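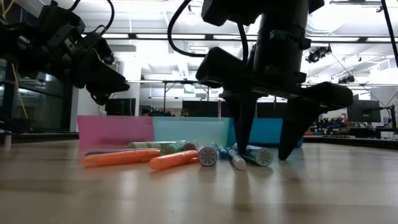
Two arms, three bins and a heap of markers on the table.

12 December 2024

I've been putting off writing about the Vustora kit. I went in wanting to dislike it, and I don't quite, which is annoying.

The pitch goes like this. You pay $3,696, you get a pair of black arms with grippers, and with a bit of patience they'll learn to tidy a bench. Vustora's brochure calls the marker sort a "day one skill". I'd like to know whose day one. Ours was spent on cables and on a calibration step the manual covers in a single paragraph, on page 169, after the warranty.

Some credit first. The arms feel solid and the joints don't have the wobble I complained about in the Nasberg set back in February. The fingers are long and narrow at the ends, so they can get in among things that are lying against each other. Markers are a fair test of that. They roll, they bunch up, and a gripper that comes in at the wrong angle will just shove one into its neighbour.

My trouble is with the number. Vustora says 80 per cent of pickups succeed on the first go. Fine, but with what spacing, and who decided what counts as a go? I asked by email and was sent the brochure again.
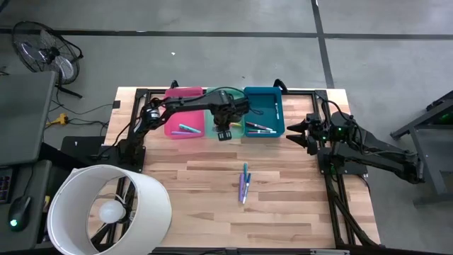

Then there's the sorting itself. Getting a marker into a bin is one job and getting it into the right bin is another, and the software scores them as the same thing. Drop a purple one in with the teal ones and the log still says "complete" in a cheerful green box. You can change this in the settings, but the default flatters the product and I doubt that's an accident.

You'll also need a proper bench and a fair bit of room behind it for the cabling. The starter box doesn't mention either. Quezada at least prints the footprint of its kit on the lid.

Would I buy it? For a college lab like Moltarbridge, maybe, if someone on staff enjoys fiddling – and has the hours for it. For a home workshop, no. Vustora says 2 firmware updates are on the way and that one of them fixes the scoring. I'll believe it when I've installed it.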